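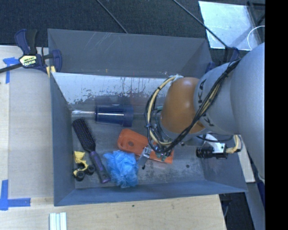
腕を直接つかんで動かして見せるのがいちばん早いですよ、リモコン越しに教えるのは最後の手段です、と前に別の掲示板で返事をもらったんです。で、それを信じて素直にやってきたんですが、最近ちょっと雲行きが怪しくて、こちらで相談させてください。

やっているのは、箱にごちゃっと入れた日用品をアームに一個ずつ拾わせる、というやつです。中身は紺のコップ、ヘアブラシ、黄色いおもちゃの車、青いメッシュのボディスポンジ、オレンジのトレーあたり。アームはKUKA、箱は灰色っぽい青の大きいのを使っていて、すみをクランプで押さえてます。勤め先はTundenという小さいところで、ロボット専門の部署があるわけでもなく、私も去年までは梱包ラインの段取りばかりやっていました。なので用語が変だったらすみません。

教え方は今まで二通り試しました。

ひとつめが手で持って動かす方法です。手首のへんを持って、ぐーっと箱の中に入れて、つまんで、上げる。記録はIdixというソフトに任せてます(社内の人が書いたもので、関節の角度と指の開き具合とカメラの画像を一緒に保存してくれます)。これで700回ぶん録りました。腕はパンパンです。

ふたつめが遠隔操作で、Drarisという手元コントローラーを借りて、画面を見ながら動かす方法。こっちは436回。合わせて1136回です。最初はひどいもので、スポンジのつもりでブラシの柄をつまんだりしてました。慣れてくるとけっこう楽しいんですけどね、クレーンゲームみたいで!

困っているのは次のようなことです。

手で教えたぶんだけで学習させると、箱の上まではすごくきれいに行くのに、つかむ直前で変にためらうんです。下りかけて、ちょっと戻って、また下りて、という感じで、コップが特にひどい。横倒しになっているとまずだめで、指が側面をつるっとなでて終わりです。

遠隔のぶんだけで学習させると、ためらいは減るんですが、動きが全体にカクカクします。私の操作がカクカクなので当然といえば当然なんですが……。

両方まぜたら中間になるかと思いきや、どっちの悪いところも出ました。なんで。

聞きたいのはこのへんです。手で教えたデータは捨ててしまったほうがいいんでしょうか(捨てたくないです、腕が痛かったので)。まぜるときに何かお作法があるんでしょうか。それと、アームの先のほうを通っているケーブルの束がけっこう太くて、手で動かしているとぐいっと押し返される感じがあるんですけど、こういうのは教えるデータに影響しますか。素人の気にしすぎならそう言ってください。

火曜にもう一回まとめて録る時間をもらえたので、それまでに方針だけでも決めたいです。よろしくお願いします!

投稿:梱包あがり

ねむい歯車

ぜんぶ遠隔で録り直し。手で教えたやつは忘れる。うちはそれで解決した。

カクカクはあとから平滑化をかければ消えるから気にしなくていい。データは多いほうがいいので、火曜は黙々と回数をかせぐのがよいかと。

みかん箱の底

わー、ためらいの話、読んでいて胃のあたりがきゅっとしました。まったく同じのをやったことがあります。うちは部品の取り出しでアームも別の会社のなんですが、症状がそっくりなので長めに書きますね。上の方の「忘れる」はちょっと待ってほしいです。捨てるのはいつでもできるので!

まず、手で教えたぶんの画像を何本か、最初から最後まで目で見てみてください。数字のグラフのほうじゃなくて画像です。たぶん、自分の手か腕が写ってませんか? うちのは全部写ってました。アームを持って動かしているんだから当たり前なんですけど、録っている最中は全然気にならないんですよね。で、学習するほうからすると、教わったときの画面には必ず人の腕があって、本番では腕がない。とくに箱の中に入れるあたりは手が大きく写るので、そこだけ急に「習ったことのない景色」になるわけです。上空まではきれいに行くのに下りるところで迷う、というのはその形にぴったり合うと思います。

確かめ方は簡単で、本番のときに横から自分の手をそっと画面に入れる……と言いたいところですが、動いているアームのそばに手を入れるのは絶対にやめてください。録ってある画像で比べるだけで十分です。私は手で教えた回の画像と自動で動かした回の画像を、同じ高さのところで並べて印刷して壁に貼りました。並べるとびっくりするくらい違います。

じゃあ手のデータはむだかというと、私は使い道があると思っていて、うちでやったのは「再生録り」です。手で教えた軌道を関節の角度として保存してありますよね。箱の中身を教えたときと同じ置き方に戻して、その軌道をアームにひとりで再生させて、その間の画像を録り直すんです。そうすると動きは手で教えたなめらかなやつ、画像は人の写っていないきれいなやつ、という組み合わせになります。腕の痛みが報われます!

ただ、同じ置き方に戻すのがめんどうです。とてもめんどうです。うちは透明なシートに部品の輪郭をなぞって、それを箱の底に合わせて置いてました。スポンジみたいにぐにゃっとするものは輪郭が毎回変わってしまうから、そこはあきらめて、形の決まっているものだけ戻すのがいいと思います。コップとトレーとブラシならいけるんじゃないかな。いま録ってある回の置き方に全部戻すのは現実的じゃないから、火曜は新しく「手で教える、ものを戻す、再生して録る」を一組にして、少なめの回数でやってみるのをおすすめします。私なら最初は16回でやめて、それだけで一度学習させて様子を見ます。回数をかせぐのはそのあとで。

再生のときは速度を落としてください。それと、手で教えた軌道って自分で思うより箱の壁のそばを通っていることがあります。持っているときは壁に近づくと体が勝手によけるんですけど、再生はよけてくれないので、箱がちょっとずれただけでゴツンといきます。箱をクランプで押さえてあるのはとてもよいと思います。台にテープで位置の目印もつけておくと、箱を外したあと戻すのがだいぶ楽ですよ(もうされていたらごめんなさい)。

コップの件は、ためらいとは別の話じゃないでしょうか。横に倒れた丸いものをつまむときって、人はどこをつまむか無意識に決めていて、しかも回によって違うんです。口のふちをつまむ回と、胴をはさむ回。私が自分の録ったのを見返したら、だいたい半々にまざっていました。それを両方覚えさせると、迷ったあげく間を取って、どっちでもないところに指が行く、みたいなことになりがちです。つるっとなでて終わり、はそれっぽいなあと思いました。コップは「必ず胴、指は軸に直角」みたいに決めて、紙に書いて手元に貼っておくだけで変わると思います。うちは丸棒の部品でこれをやって、一晩でよくなりました(決めるのに二週間もめましたけど)。

まぜるときのお作法ですが、手のデータと遠隔のデータで時間の進み方が違わないか見てください。手だと一回が短くて、遠隔だと長い、とか。遠隔は画面を見て考えている時間がはさまるので、何もしないで止まっているコマがいっぱい入ります。それをそのまま食べさせると「ここでは止まるものだ」と覚えてしまうんですよ……。うちでは止まっているコマを間引いてから混ぜてます。ただし、指を閉じている間だけは腕が止まっていても残すこと! ここを一度まとめて消してしまって、つかまずに帰ってくるロボットができあがったことがあります。とてもかわいかったですが、だめでした。

平滑化でカクカクが消える、というのは半分は本当で、上のほうの移動にかけるぶんにはいいです。つかむ前後にかけると指の来る場所がずれるから、そこは外したほうが。

Petersen使い

ケーブルのことを誰も書いていなかったので、そこだけ。

気にしすぎではないです。影響します。

手で動かすモードは、アームが自分の重さと、先についているものの重さを計算で打ち消して軽くしているわけですが、ケーブルの束の突っぱりはふつうその計算に入っていません。だから手首をひねったときだけ重くなったり、手を離すとじわっと戻ったりします。人間はそれをよけるように動かすので、教えた軌道に「ケーブルが嫌がらない向き」のくせがつきます。動きとして悪いわけではないのですが、ほんとうは反対向きからつかんだほうが楽なものまで、遠回りでつかみに行くようになります。

写真を拝見すると、束が手首の丸いところの脇でぐるっと輪になっていて、ところどころ結束してありますね。こういう輪は手首の回るぶんの余裕としては要るものなので、むやみに縮めないでください。見てほしいのは、手首をいちばんひねった姿勢にしたときにどこが最初に張るかです。張るところが結束のすぐ脇だったら、その結束をひとつずらすだけでずいぶん変わります。切るときは電源を落としてから。それと輪が箱の中に入って、ものを引っかけたりカメラの前にかかったりしないかも一緒に。トレーをつまみに行くような姿勢だと、束のほうが先にトレーの上に来てしまって、カメラからは肝心のところが見えていない、ということが起こります。カメラの位置にもよるので、手元の画像で見てください。

私は記録にPetersenという古いツールを使っていて、これが各関節にかかっている力も一緒に残してくれるので重宝しています。Idixがどうなっているかは知りませんが、もし力も残せるなら火曜の前に設定しておくといいです。手で教えている最中にどの姿勢で余計な力を入れているか、あとで一目でわかります。残せないなら、ひねった姿勢で手をそっと離して、どっちに動くかをメモするだけでもいいです。離すときは速度制限をかけて、非常停止に手の届くところで。

遠隔のほうはDrarisですか。私は触ったことがないので一般論になりますが、慣れる前の回は分けておいたほうがいいですよ。最初のほうの、ブラシの柄をつまんでしまった回とか。失敗した回がまざっていること自体より、同じ人が下手だったころと上手になったころが同じ札で入っているのが困るんです。

投稿した梱包あがりです。皆さんありがとうございます!!

さっそく手で教えた回の画像を見返しました。写ってました。私の腕が。しかもどの回も同じ作業着の袖で、箱の中に入れるところでは画面の半分近くが袖です。これを700回も見せられていたかと思うとアームに申し訳ないです……。

コップのつまみ方もばらばらでした。ふちと胴と、あと底のほうを押さえるように持っている謎の回が2つあって、なぜそうしたのか自分でもわかりません。胴に決めます。紙に書いて貼りました。

再生録り、やってみます。最初は16回で。スポンジは抜いて、コップとブラシとトレーと車で。車は小さいので輪郭のシートでうまく戻せるか不安ですが、だめなら車も抜きます。

ケーブルは、ひねって張る場所を探してみたら結束のすぐ脇でした。設備のほうに話をして、ずらしてもらえることになりました。Idixの力の記録は、書いた人に聞いたら「項目はあるけど切ってある」とのことで、入れてもらっています。

遠隔のぶんは日付で分けて、前半をいったんよけておきます。ねむい歯車さん、平滑化は移動のところだけ試してみますね。

ひとつ追加で聞いてもいいでしょうか。再生の速度を落として録ったとき、学習に入れる前に時間を元の速さに戻したほうがいいですか? それとも遅いままで入れて、動かすときに速くするものですか?

みかん箱の底

うちは元の速さに戻して入れてます! コマを間引くだけです。ただ、指を閉じるのにかかる時間は速度を落としても変わらないことが多いので、つかむところだけ別扱いで、間引かずにそのまま。そこまで一緒に縮めると、閉じきる前に持ち上げはじめます。

袖、わかります。うちは軍手でした。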